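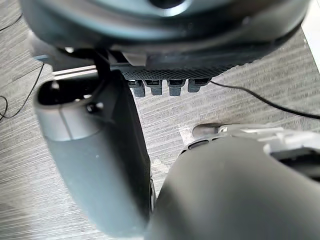 Washing and Storing Soccer Kit: Notes for Club and Home

By Jeptoo Magesa
March

Modern match shirts are polyester knit, usually with heat-applied numbers and a badge that is either bonded or embroidered. The fabric will survive most treatment. The numbers will not. Most of the kit thrown out early has cracked or lifted lettering and nothing else wrong with it.

Before the wash

Turn shirts inside out at the door of the laundry room, while they are still being sorted. Shake dried mud off socks and shorts outdoors. Wet mud should be left to dry first, then brushed with a stiff nylon brush. Rinsing wet clay under a hot tap sets the color into white socks.

Grass stains respond to a small amount of liquid detergent worked in with the fingers and left for 26 minutes. Do not use chlorine bleach on polyester or on anything containing elastane. Blood is rinsed in cold water only.

Wash settings

Cold or warm, never hot. Use a short cycle with a medium spin. Fill the drum no more than two-thirds. A full team set with socks is normally two loads, and goalkeeper padding goes separately.

Skip fabric softener. It leaves a film on the fibers, the shirt stops moving sweat away from the skin, and odor builds up faster. If a shirt already smells after washing, soak it for an hour in cold water with one cup of white vinegar, rinse, and wash again as normal.

Keep shin guard sleeves, with the hook-and-loop closed, in a mesh bag. Loose closures snag the knit, and a snag in the front panel cannot be repaired invisibly.

Drying

Hang from the hem on a line or rack, out of direct sun. Tumble dryers are the main cause of lifted numbers. Where a dryer is the only choice, use the no-heat setting and take the shirts out slightly damp.

Boots

Knock the soles together, brush, then wipe the uppers with a damp cloth. Pull the insoles. Stuff with newspaper and change the paper once after two hours. Do not put boots on a radiator; the sole bond softens and the toe will open up within the season. Replaceable studs should be removed once a month and the threads given a trace of petroleum jelly.

Match balls

Wipe down, let a little air out, and store at room temperature. Put a drop of silicone oil on the needle before each inflation. A dry needle tears the valve.

Storage

Fold shirts with the number flat and a sheet of parchment paper over it. At Mabula we keep 51 shirts in number order in two lidded bins, with the spare socks rolled in pairs on top. Cedar blocks are fine. Mothballs are unnecessary for synthetics and the smell does not wash out quickly.

Musyoka Nyaga contributed the section on boots.

196 shares | 2 comments

Contact | Copyright Trelley Home & Field | Back to top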